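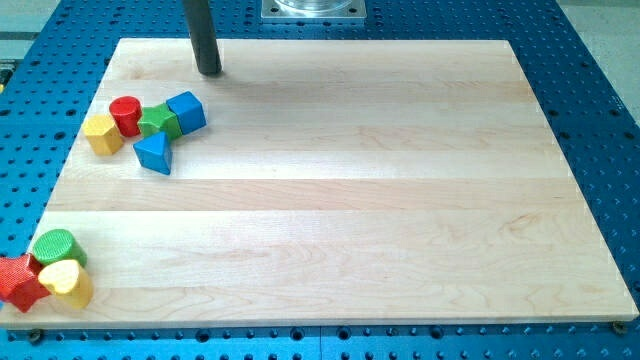
According to one reader from Bistbridge, the new price of firewood is the first thing people talk about at the bakery this week, before the weather and before the holidays. She wrote to us that she paid 80 dollars more for her winter load than last year, and that she had to wait for it until the first week of December.

She is not alone with this. Three sellers in the Clarton area confirmed to this paper that they have raised the price of a full cord of dry hardwood, and the most common price is now 425 dollars with delivery. Stacking is paid extra by all three.

Perketti, the oldest wood yard in the valley, has stopped taking new orders until January. The yard has 400 customers on its list and says it can serve them all before the end of the month, but only if the road to the upper lots stays open. Customers who ordered before October pay the old price. Those who came later will get a letter with the new one, and they may cancel without a fee.

The sellers name two causes. Diesel is more expensive than it was in spring, and the wet summer made it hard to bring the logs out of the forest. Wood which was cut in July is still too wet to burn well, so everybody wants the older wood, and there is not enough of it.

The town of Bistbridge has answered with a small program under the name Pal. A household with low income can ask for help with one delivery each winter. The form is two pages long and can be picked up at the town office or at the library in Clarton, where the staff will also help to fill it in. Requests are answered in 6 working days. People who heat only with wood come first, and then the others in the order of their request.

Another reader asked if it is allowed to collect fallen branches in the town forest. It is allowed, on foot and by hand, on the south side of the creek. Chainsaws and trailers need a permit – the same one as last year – and the permit office is closed between the holidays.

The fire department reminds all residents to have the chimney cleaned before the coldest weeks, above all if they burn wood that was cut this year. Appointments are still free in Clarton, mostly in the mornings. Ashes should stay in a metal bucket with a lid, outside the house, for several days before they go in the trash.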